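Nokden G5 Wrist and Gripper Module – Service Kit and Fault Notice

Part no. NK-525-G5
Supplier: Hurkesberg
Fits: Nokden mobile manipulators with the Duan arm, left or right side
Status: in stock, ships from Drikorcombe
Supersedes: first-issue kit, withdrawn in July

Overview

The G5 service kit replaces the finger drive, grip force sensor and wrist cable assembly on Nokden arms used for light household handling. It is the corrective part for the loss-of-grip fault described below. Arms supplied with first-issue wrist cables should be fitted with this kit before they are returned to dishwasher loading or any other task that takes the gripper below bench height.

The kit does not change the payload rating or the reach of the arm. Existing task programs run without edits once the force sensor has been zeroed.

Description of the fault

In affected arms the gripper opens without a command while an object is held. The controller logs fault 18 (grip force signal lost) and the fingers relax to the parked position. On the first-issue firmware the arm then continues its programmed path with nothing in the gripper, and the joint motors remain live until the end of the current move.

The cause is fatigue in the shielded pair serving the force sensor. The pair is clamped too close to the last wrist joint. When the wrist is rolled past its midpoint and pitched down at the same time, the cable takes a tight bend at the clamp, and after repeated cycles the shield breaks and then one conductor. The break is intermittent at first. An arm may complete a full shift on open tabletop work and fault on the first low reach.

Operators have reported the following signs ahead of a full failure:

Grip force reading that jumps or flattens while the object is held still
Fingers that re-grip repeatedly on smooth, curved items such as bowls and lids
Fault 18 that clears by itself when the wrist is straightened
A faint click from the wrist housing on roll

A self-clearing fault 18 should be treated as a failed cable. Do not reset and continue.

Work areas

Kitchen counter and dishwasher, and table handling.
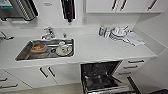
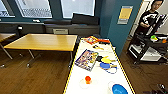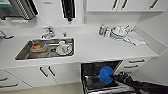
Reaches below the counter line are the worst case for the original cable clamp. The arm comes down steeply, the wrist rolls to present the item to the rack, and the pitch joint is near its lower limit when the fingers release. Tabletop picks use far less of the wrist range and account for few of the logged faults, although a cable already damaged by low work can let go anywhere.

Hazards

Dropped objects. Ceramic and glass items released above a counter, sink or open dishwasher door will break. Broken pieces in a dishwasher must be cleared by hand with the arm isolated.

Unexpected motion. With first-issue firmware, a gripper opening does not stop the arm. Keep hands and face out of the reach envelope until the stop lamp shows steady red. A stationary arm showing a flashing lamp is still energised.

Pinch. The fingers close to the home position on restart. Remove anything between them, fingers included, before restoring power.

Interim precautions

Where the kit has not yet been fitted:

1. Limit wrist roll to the value given on the yellow card inside the base cover.
2. Suspend all handling of glass, ceramics and blades.
3. Keep people clear of the arm while it is moving under program.
4. Check the fault log at the end of each run and take the arm out of service on the first fault 18.

The interim limits make most dishwasher racks unreachable. There is no approved workaround for this, and raising the base on blocks is not permitted.

Kit contents

Wrist cable assembly with moulded strain relief, 1
Offset cable clamp with two screws, 1
Finger drive unit, 1
Grip force sensor, pre-wired, 1
Finger pads, 1 pair
Wrist housing seal, 1
Firmware card, 1

The old clamp must be discarded. It will physically fit the new cable and will damage it in the same way. The seal is single use.

Specifications

Cable length: 500 mm between connectors
Fasteners: M3 socket head, thread lock supplied on the screw
Tool required: 2.5 mm hex key
Finger count: 2
Connector: keyed, locking collar
Fault response with new firmware: arm stops, joint brakes applied, fingers hold last position
Fitting time: 5 hours including calibration

The last item in the fault response needs some care. Fingers that hold position will keep gripping after a stop, so a trapped item has to be freed with the manual release on the underside of the wrist. Support the item first.

Fitting notes

Isolate the base at the wall and wait for the lamp to go out before opening the wrist housing. Photograph the original cable route if the arm has been modified. Fit the offset clamp with the open side facing the forearm – it can be mounted the wrong way round, and the housing will still close over it.

Load the firmware before calibration. Zero the force sensor with the gripper empty and pointing straight down, then run the wrist sweep from the service menu. The sweep moves the wrist through its full range while monitoring the sensor line, and any dropout fails the test. A failed sweep on a new cable usually means the collar has not locked.

After the sweep, run one supervised cycle of the lowest task in the program using a plastic item. Release the arm for normal work only if the log is clear.

Returns

Removed cables and sensors should be bagged, marked with the arm serial number and sent to the Drikorcombe service counter with the fault log. Kits opened but not fitted can be exchanged if the seal is undamaged. First-issue kits are accepted in any condition.

Related parts

Nokden finger pads, soft grade
Duan forearm cable cover
Wrist housing seal, pack of 5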